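## Part 7: Fitting a processor in a second-hand desktop

Welcome to the best bit of the Gumside rebuild guide! If you've followed Part 6, your old office tower is clean, the drives are labelled and you have a replacement processor waiting in its tray. Swapping it takes most people less than an evening, and the difference in an older machine can be wonderful.

**Before you start**

1. Check the processor against your board's support list. Matching the socket name isn't enough – the firmware has to know the chip as well.
2. Install any firmware update *now*, while the old processor is still in place.
3. Shut down, switch off at the wall and pull the power cord. Hold the power button in for 8 seconds.
4. Lay the case down with the open side facing up, on something flat and firm.
5. Clip on your wrist strap.

> **Caution:** Never open the power supply. It can hold a dangerous charge long after it's unplugged, and there's nothing in there you need for this job.

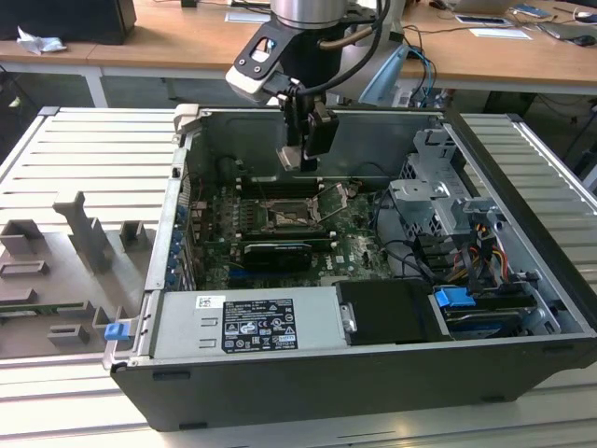

**Taking the old one out**

6. Unplug the cooler's fan lead by the connector, not the wires.
7. Loosen the cooler screws a couple of turns each, working in a cross pattern, until they're all free.
8. Twist the cooler gently left and right, then lift. If it won't budge, don't pull! Put the screws back, plug in the fan, run the computer for ten minutes to soften the paste and try again from step 3.
9. Wipe off the old paste with isopropyl alcohol and a lint-free cloth. Coffee filters work brilliantly too (Afaf Sayegh's tip, and we've all switched).
10. Press the socket lever down and slightly outward, let it rise, and open the frame.
11. Lift the processor straight up by its edges and put it in an empty tray.

**Putting the new one in**

12. Find the small triangle on one corner of the processor and its partner on the socket. Line up the notches as well.
13. Lower it straight down. It should settle under its own weight, with no pushing and no sliding.
14. Close the frame and bring the lever down under its catch. Some firm resistance is normal on this style of socket. 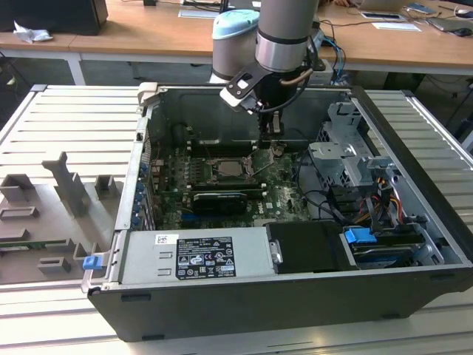

Now stop and look, because this is your last easy chance to fix a crooked chip. Get a torch in there and check from two sides. You want to see what you have on this Dell board, the square silver chip with the metal bracket holding it in place. If one corner sits higher than the others, open up and go back to step 12.

15. Put a pea-sized dot of paste in the centre of the chip.
16. Lower the cooler squarely and tighten the screws in the same cross pattern, a little at a time.
17. Plug the fan lead back into its header.

> **Note:** If you're using the Schnyder cooler from our parts page, its screws have a hard stop. Once they stop turning, you're done.
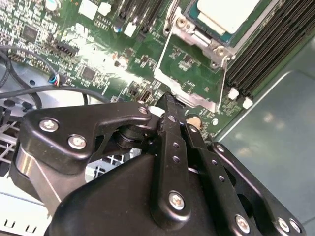 **First start**

18. Remove the wrist strap, reconnect power, monitor and keyboard, and switch on. The screen may stay black for a minute or so on the first go, so give it time.
19. Enter the set-up menu and confirm the new processor's name is listed.
20. Watch the temperature reading for a few minutes. If it keeps climbing, shut down and reseat the cooler.
21. Save, exit and enjoy!

**If it won't start**

- *Fans spin, no picture:* reseat the memory, one stick at a time.
- *Nothing at all:* check the smaller power plug near the processor. Balthasar Camenzind missed it on his very first build and still brings it up.
- *Fan error:* the lead is on the wrong header.

Part 8 covers memory upgrades.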